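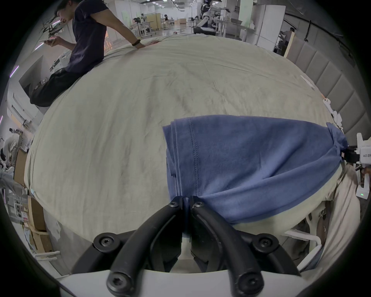 November 7, 2024. Left gripper of the Satti pair, finger change and re-zero. The complaint was that the left one had started letting go of cloth early, usually at the worst point of a fold, and the log had it down as "operator" for most of a week. I was the operator, so I took an interest. The two black fingers have to meet right at the tips or a T-shirt hem slides out between them, and a fold with a double-stitched seam in it is the meanest thing I know to check that with, so the blue shirt has become my test piece. One gripper on the seam, the other holding the far end in a knot, pull on the diagonal, watch for slip.

What I found when I took it apart:

- Left finger had play at the upper joint. You could feel it with a thumbnail. You could not see it at all.
- Lint in the joint. A respectable amount, mostly gray, some of it apparently from a towel we stopped using in July.
- One of the two big screws at the base of the fingers had no threadlocker on it whatsoever. I did the last rebuild. Moving on.

Took out all four hex-socket screws, the two small ones near the joints and the two large at the bases. Cleaned the threads with alcohol and a rag, let them dry, put on a small dab of the blue stuff. The small ones want hardly any. Last time somebody was generous, it crept into the pivot and the finger opened like an old door.

New finger pads came from Domitz, the softer kind. They arrived in a bag marked for the other hand size, but they fit. I have written the right size on the bag in marker so the next person isn't sent back to the drawer twice, as I was.

**Re-zero.** Power on, fingers empty, run the close routine, wait for it to stop hunting. It reported a closed reading of 6, where I would like 0 and will accept 1. Backed off the large screws a quarter turn, squeezed the fingers together by hand so the tips touched first, tightened again a little at a time, left and right in turn. Second try gave 0. Third try, to make sure it wasn't being polite, also 0.

**Pull test.** Seam first, then single layer, then the collar. Ran 200 closes on the left with nearly all of them holding. The drops were all in the first batch, before I noticed I was catching the sheet as well as the shirt. On a wrinkled sheet that is easy to do and the gripper is delighted to hold both. Smoothed it out, started again from the seam, 182 in a row without a slip, then stopped for lunch.

Right gripper: didn't touch it. It holds a bunched end fine, and I have learned what happens when I improve things that are fine. It is due for lint, though. Parveen Rajput wants to do that one herself and has asked, in writing, that I not help.

Still open:

- Rokatton's config file on the shared drive has the old zero offset in it. If anyone loads that one, the left hand will close short and we will all be looking for play that isn't there. I renamed it with OLD at the front. Please don't rename it back.
- Ordered more small screws. We have one spare and it has a chewed socket.
- The Satside rig uses the same fingers and was built the same week by the same person. Check the base screws on it before it goes on cloth again.
- The 2.5 mm key is back in the foam tray. It was in my pocket.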